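Clanoddale Caregivers Board > Home Care > Paying an aide for overnight hours

oteanu_v
July 28, 2022
My mother is 86 and lives with us. We have had an aide on weekdays for a year and it works well. Now she is up three or four times a night and I'm the one getting up with her. The agency quoted $200 a night for a sleeping shift and more if the aide is awake the whole time. Is that normal, and has anyone split the nights up instead of paying for all seven?

marshgate
We pay close to the same through Pascu. Read the contract on what "sleeping shift" means. Ours says the aide gets up twice, and on the third time the whole night is billed as awake. With three or four trips you would be paying the awake rate every night.

Viorica Toma
I would look at why she is up before hiring anyone. My father's water pill was being given at supper. His doctor moved it to the morning and he went from four trips to one. It cost us nothing. Ask her pharmacist to go over the list with you.

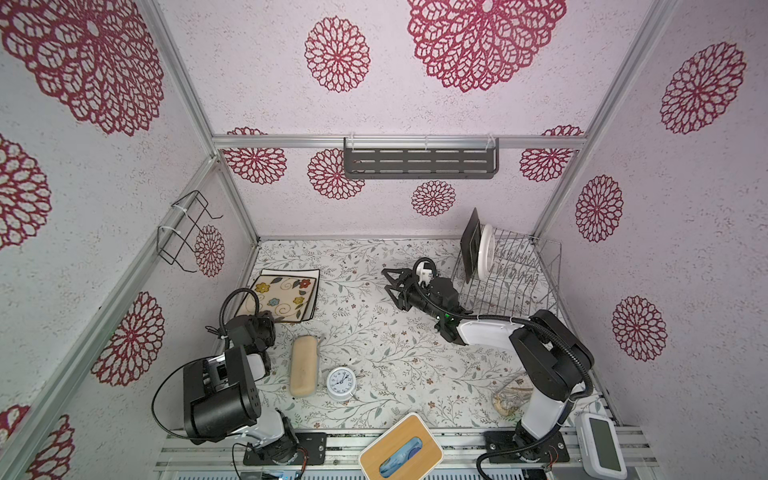 Can you split the nights between an agency aide and family?

Most agencies allow it, but many set a minimum of two or three nights a week and want them to be the same nights each week.

We do Sunday, Tuesday and Thursday with the aide, and my sister and I trade the rest. Our bill for April was $1,428 with the day hours taken out.

dkell44
I don't agree with going through an agency for nights. We hired privately and paid $676 for a week of awake nights. Same person every time, and Dad got used to her.

marshgate
Private is cheaper until she is sick. Then you have no backup. You are also the employer, so there are payroll taxes, and you need to check whether your homeowners policy covers her if she gets hurt lifting him.

dkell44
We did the taxes through a payroll service. It's a form every quarter. I wouldn't call it hard.

oteanu_v
Thank you all. I called the pharmacist this morning and she is taking one pill at bedtime that may be part of it. The doctor's office is calling back Monday. I'll ask the agency about a three night minimum too. My limit is $1,000 a month.

Viorica Toma
Write down the times she gets up until then. The doctor will ask.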